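Get Involved > Workshops & Callouts

Wanted: people to pull old desktop computers apart (and put them back together)

Hi all, Violeta here from the Orine repair room in Sonport. We've got 60 donated desktop towers to sort before the end of May and I'm after a few more pairs of hands! You don't need to be a computer person. I certainly wasn't when I started – I'd never taken the side off a case in my life.

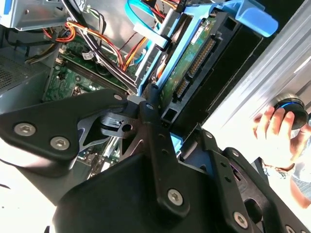
Inside one of the towers, hard drive in its light-blue caddy.

Most of the work is drives and cables. We take the hard drive out, write its number on the sheet, check the leads and pop everything back where it lives. If you can use a screwdriver and put up with a bit of dust, you'll be right. Ingeborg Heitmann runs the first session for newcomers and she's very patient (she had to be, with me).

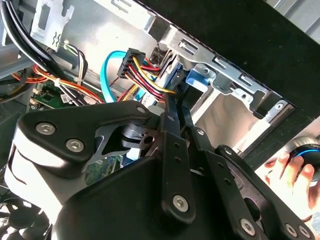 Sessions go for two hours and there's tea, plus whatever I've baked. You need to be 13 or over, and under-18s should bring an adult along. Closed shoes please, and tie long hair back. Sorry, we can't pay, but we'll cover your bus fare, and regulars get first pick of the finished machines at a very friendly price.

Keen? Send me a line with your name and which mornings or afternoons suit – mornings fill up fast! I'd love to hear from you by 7 February 2026.

Orine Repair Room, 392 Favach Street, Sonport | Contact us | Back to top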